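Dark walls in a small room: did you regret it?
Posted in Paint and Color, July, by Rangi Ashby
7 min read

We use cookies to keep you signed in and to remember your settings. Accept / Manage

rangi_ashby
We bought a house in Govholm last fall and every room in it is the same tired cream. I want to paint the back bedroom a proper dark brown. The room is 138 square feet, with one window that faces north. My wife thinks it will feel like sleeping in a shoebox. My view is that it already feels like a shoebox, and a cream one.

Two painters came out to look. The first wants $1,592 for the bedroom and the hall together, walls only, two coats. The second wants $3,187, but that includes the ceilings, the trim and fixing a long crack over the hall door. I could also do it myself. I've painted rooms before, always in light colors.

So my questions are whether anyone here has gone dark in a small north-facing room and still likes it, and whether it's much harder to do than a light color. I'm also not sure if all four walls should be the same. I've been leaning toward one very dark wall and a redder, lighter brown on the others, with some strong color in the furniture so the whole thing doesn't go dead.

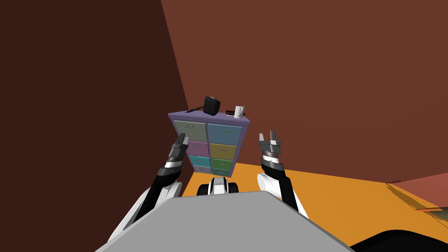

The floor is the other problem. It's old pine with a very orange varnish, and we aren't refinishing it this year. Everything I read says to cover it with a rug. I don't hate it. I would like it to look like we meant it.

plumbline
Did a study in a brown that was close to black six years ago. North light, one window. Still like it. It did not make the room feel smaller during the day. At night it depends completely on your lamps. One ceiling light in a dark room is miserable. Budget for at least two lamps and put them low.

Do it yourself. $1,592 for a bedroom and a hall with no ceilings is steep where I live, though I don't know Govholm.

oatfield
Going to disagree with plumbline on the daytime part. We painted our small bedroom dark green and I repainted it within the year. North light is flat and bluish and it took all the green out. For most of the winter it read as gray. I know brown is warmer, but I would paint a big board first and live with it for a couple of weeks before you do anything else.

Also keep in mind that dark paint shows everything. Every roller mark, every place somebody's suitcase rubbed the wall. Flat finish looks the best and scuffs the worst.

rangi_ashby
Thanks both. The board is a good idea. I have an old closet door in the garage that would work.

oatfield, what did you do about the scuffs? We have two kids and a dog.

oatfield
Touched them up, and the touch-ups showed too. With kids I'd use eggshell and accept the bit of shine.

IrinaL
I mix paint for a living, at Kereama in Govholm, so I'll try to stick to the practical side.

Get a tinted primer. Ask for gray, or for a brown about half as dark as the final color. If you go over cream with a deep brown and no primer you will be on your fourth coat wondering what went wrong. With a tinted primer two coats usually does it. Red-browns are worse for coverage than plain dark browns, because the red pigments are more transparent. If one wall is going very dark and the others are going reddish, expect the reddish ones to be the ones that need the extra coat. People always guess it's the other way around.

Buy all of each color at once and pour the cans together in a bucket before you start. Deep bases vary from can to can. You won't see it until the wall is dry and there's a line down the middle of it.

On oatfield's point about winter light, I agree that it matters, but brown with red in it holds up better than green does. It's the browns with a green or gray base that go muddy. Look at the chip next to a sheet of plain white printer paper and you'll see which way it leans.

plumbline
Pouring the cans together is good advice. I didn't, and there is a line behind my bookcase.

tackcloth
Is nobody going to say anything about the two-color plan? I don't like it. One accent wall in a small room looks like you ran out of paint. If you are going to go dark, go dark. All four walls, and the trim, and the door. Then the corners disappear and the room stops having a size. When you put a dark wall against a lighter one you draw a line right in the corner and the eye goes straight to it.

IrinaL
That works in some rooms. In others the hard line in the corner is the best thing about it. It depends on how straight the corner is. In an old house, run a level down it before you decide. If the plaster wanders, two colors will advertise it and one color will hide it.

To get a clean line, paint the lighter color first and bring it around the corner a little. Let it dry overnight. Tape, then run a thin coat of the lighter color along the edge of the tape to seal it, then the dark one. Pull the tape while the last coat is still soft.

tackcloth
Fair. My corners are awful, so that may be where my opinion comes from.

millpond_road
We have the orange floor. Same thing, pine, a varnish from before we were born. Everyone told us to go with cool gray walls to calm it down, and we did, and the floor looked twice as orange. When we changed the walls to a rusty brown the floor settled right down. It's still orange, it just has some company now.

If you want furniture with some color in it, I would look at purple. I know how that sounds. We had an old chest of drawers from my aunt on Avis Street, veneer coming off, not worth saving as wood, and my husband primed it and painted the frame a dusty purple. Against the brown it looks like something you'd pay for.

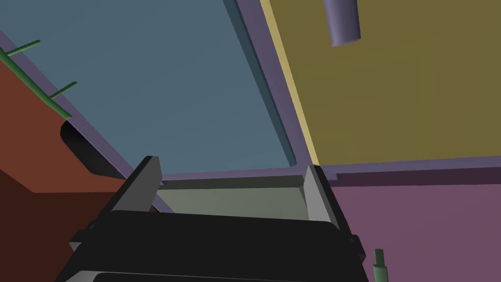
The part I'd do differently is the drawer fronts. We did them the same purple and it was a lot of purple. If I did it again I'd keep the purple for the frame and the top and use other colors on the drawers, maybe leftover sample pots. You only need a small amount for each one. Take the drawers out, number them on the back, and paint the fronts lying flat so you don't get runs. Don't paint the sides of the drawers or the runners. Ours stuck for a whole summer until we sanded that back off.

tackcloth
A different color on every drawer is a kid's room.

millpond_road
It's a bedroom, people are allowed to like it. It depends which colors you use. Keep them all a bit dull and it's fine.

plumbline
I'm with tackcloth on the drawers and with Irina on the corner, for what it's worth.

For painting furniture, wait longer than you think before you put anything on top of it. Dry to the touch is not cured. I set a lamp on a painted dresser after two days and it took a ring of paint with it when I moved it. I now give it three weeks.

oatfield
Does anyone have an opinion on the Sosmont deep colors? The store near me has just started carrying them and they're cheaper than what I used.

IrinaL
We carry Sosmont. I find it covers well in the browns. It's thinner than it looks in the can and it spatters, so use a shorter nap on the roller and cover your floor, including the parts you think are out of range. I'd put it in a closet before I put it in a living room, just to see if you get along with it.

rangi_ashby
Update. I painted the closet door half and half, the very dark brown on one side and the reddish one on the other, and stood it against the wall for two weeks. I moved it every few days.

The dark one is better than I hoped at 8 in the morning and worse than I hoped at 4 in the afternoon. In the afternoon it's a hole. The reddish one is good all day. So the plan now is one dark wall, on the side with the window, where it won't get direct light anyway, and the reddish brown on the other three. I checked the corners with a level. One is straight and one is out by around the width of a pencil. The bad one will have the curtain hanging in front of it.

My wife has come around on the brown. She is the one who wants the purple now, so millpond_road has a lot to answer for. We found a chest of drawers secondhand and are trying colors out before we buy any more paint. 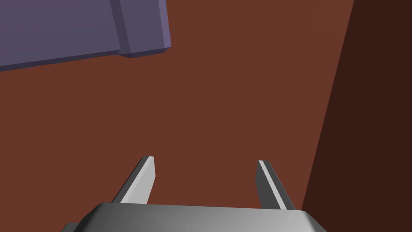 Dusky purple with the reddish brown and the very dark brown.

I've turned down both quotes for the painting. The second painter is coming back to do just the crack over the hall door, which I don't trust myself with.

IrinaL
If he's filling that crack, ask him to tape it properly and let it sit before you paint over it. New filler drinks paint. Prime the patch twice or it will show as a dull spot, more so with a dark color.

tackcloth
I'd still do the trim. White trim around a dark wall looks like a picture frame with nothing in it. At least do the baseboards.

rangi_ashby
Baseboards are going the same color as whatever wall they're on. The window trim is staying white for now, because my wife and I have used up all our agreement on the purple.

oatfield
Dark window trim is worth it, for the record. It was the one part of our green room I kept. The yard looks better through it.

millpond_road
What are you doing for handles? We went with plain brass and they've dulled down nicely. Buy one and try it before you drill for the rest. Ours came with a different hole spacing than the old ones and I had to fill and redrill the lot.

rangi_ashby
Haven't got that far. The old ones are still in a jar. I'll measure the spacing tonight.

Get new threads from Paint and Color in your inbox once a week. Unsubscribe at any time.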